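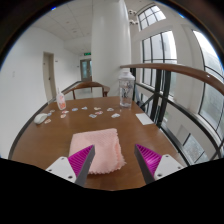
What should be written down after a garage or shed break-in?
Make, model, serial number and purchase date of each missing item, plus the time the damage was found. Leave the door and lock as they are until the deputy has taken the report.

Marking tools in advance

Engrave an ID on the metal body, never on a removable cover. Use characters at least 4 mm high. Store the serial list outside the garage. Replace short strike plate screws with longer ones that reach the stud, and retighten them each June.

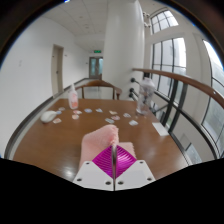 Edith Palomino writes that her report listed 17 tools, 11 with serial numbers, and that the pawn shop check in Humham covered only those 11.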